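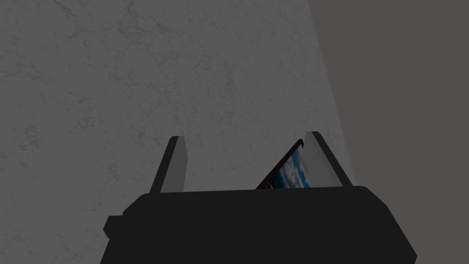 El mostrador modular es un mueble de venta o atención al público formado por piezas prefabricadas que se transportan por separado y se ensamblan en el lugar de uso. Se emplea en galerías comerciales, ferias, vestíbulos de hoteles y terminales de transporte. La encimera constituye su parte más visible y la que recibe mayor desgaste. Entre los acabados habituales figuran los colores lisos, las imitaciones de madera y los aspectos marmóreos, como el gris pálido recorrido por finas vetas irregulares más oscuras, que presenta poco contraste y se combina con facilidad con frentes de distinto color.

Denominación

En el comercio de equipamiento se utilizan también las expresiones «mostrador desmontable» y «mostrador por módulos». Algunos fabricantes reservan la primera para los muebles de uso temporal y la segunda para las instalaciones fijas, aunque la distinción no es uniforme. No debe confundirse con el quiosco, que dispone de cerramiento propio y, en muchos casos, de cubierta.

Estructura

Un mostrador modular consta de bastidor, frente, encimera, zócalo y equipamiento interior. El bastidor puede ser metálico o de tablero. En el sistema Stadach, uno de los más extendidos en instalaciones de feria, los módulos rectos tienen 510 milímetros de fondo y se unen mediante pernos accesibles desde el lado del vendedor. La serie comprende 19 piezas, de las cuales 4 son esquineras.

La encimera se fabrica en tramos independientes de la base. Las juntas se sitúan preferentemente sobre un montante, con el fin de evitar flexiones en el punto de unión. Cuando el acabado lleva veta, los tramos pueden servirse con continuidad de dibujo, opción que encarece el pedido e impide sustituir una pieza aislada sin diferencia apreciable. 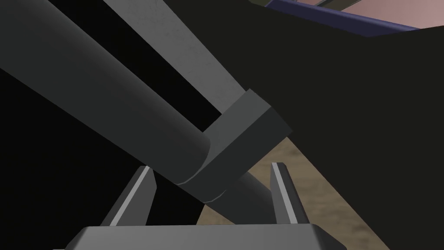 El zócalo incorpora patas regulables que compensan los desniveles del pavimento. El cableado discurre por el interior del bastidor y sale por pasos practicados en la encimera o en el panel posterior.

Fabricación y suministro

La producción suele realizarse por encargo a partir de un plano del local. La casa Coltstead, con taller en Budcombe, introdujo la entrega de los módulos premontados en cajas numeradas según el orden de instalación, práctica adoptada después por otros proveedores. Liyanage, dedicada al mobiliario para joyería, comercializa una variante con vitrina integrada y cerradura en cada cajón.

El plazo de fabricación depende del acabado elegido y del número de piezas especiales. Los módulos curvos requieren moldes propios y se presupuestan aparte.

Instalación y mantenimiento

El montaje comienza por la nivelación de los módulos extremos, a partir de los cuales se alinean los intermedios. La encimera se fija en último lugar. En los locales de paso intenso se recomienda revisar los pernos cada mes de mayo y tras cualquier traslado. La limpieza se efectúa con paño húmedo y jabón neutro; los productos abrasivos alteran el brillo de los acabados lisos.

Véase también

Quiosco comercial
Vitrina expositora
Mobiliario de feria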